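Chalk, Rain and a Very Long Wall: Talking Murals with Sum-yee Chou

I got to Tilldale early, which never happens, so I walked the length of the wall before Sum-yee Chou showed up with two coffees and paint on her elbow. The wall runs along the back of the old Hebden warehouse, and by July it's supposed to be one continuous mural, end to end. Right now it's primer, chalk lines and one finished heron.

"The heron was a test," Sum-yee told me. "Then people started saying hi to it, so I guess it stays."

She's painted outdoors for most of her working life, mostly in towns like this one, and she talks about walls the way my uncle talks about used cars (what's under there, who had it last, what are they hiding). This one had old sign lettering beneath the gray. She scraped a little patch to see it, liked it, and has been arguing with herself ever since over whether to leave it showing.

I asked how she got the job. She laughed so hard she had to put her cup down.

"I applied by accident! I thought I was signing up for the mailing list. Then Marcelle Le Goff called and asked for a sketch by Friday, and I thought, well, I can draw a river by Friday."

The river is still the backbone of the design. It starts at the loading dock, dips under the windows and comes out by the bus stop, with 58 birds along the way. She wanted more and the budget said no. The whole thing comes in at 3,000 square feet, and she's doing the top half from a lift she describes as "a shopping cart with ambitions."
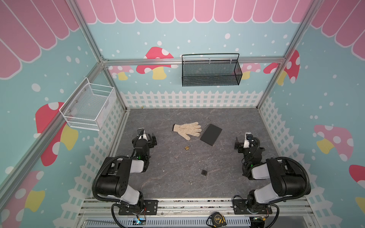
Tarun Mathur wrote to me after I mentioned the project in my last column, and he'd like it known that he thinks the river should have been the rail line, that the rail line built this town, and that he has told the artist so twice. I read his note out loud to her.

"He's right about the trains," she said. "I put one in. It's small, it's on the far bank, he'll have to go find it."

We talked for a while about color, and I'll spare you most of it, though I could have listened all afternoon. She mixes her own greens. She won't buy a green in a can, ever, and she got quite heated about it! The blues she's more relaxed about. The orange on the heron's legs is left over from a stairwell she painted in another town, and there's exactly enough for one more bird.

What about weather? She shrugged. Rain stops her, wind stops her, and direct sun on a hot wall is worse than either. Last week she lost two full days and spent them cutting stencils on her kitchen floor while listening to a radio play with the sound up too high.

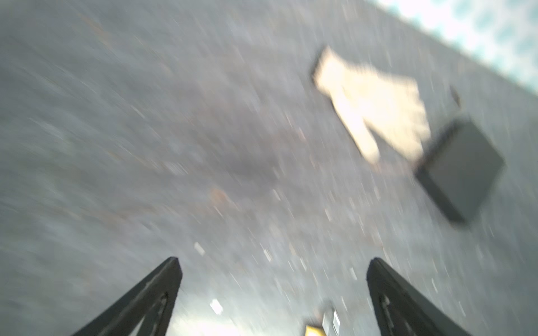
Paint days for everybody else

The bottom strip of the mural, up to about shoulder height, is being left for the public. Valdemar Vigfúsdóttir is running the sign-up sheet, and 795 people have put their names down so far. I asked Sum-yee if that scared her.

"A little bit, yeah. I've drawn reeds for them. Reeds are very forgiving. You can paint a terrible reed and it just looks like a windy reed."

Kids get the short reeds, grown-ups get the tall ones, and anyone who turns up in nice shoes gets a warning. My own slot is right after lunch, and I've been told I'm doing a cattail.

Before I left I asked if she'd ever gone back to look at one of her old walls. She has, once, to a bakery she did years ago. There was a drainpipe straight through the middle of it.

"They'd painted the pipe to match, though," she said. "Pretty well, too. I went in and bought a loaf."

Then the lift started beeping, and she went off to see what it wanted.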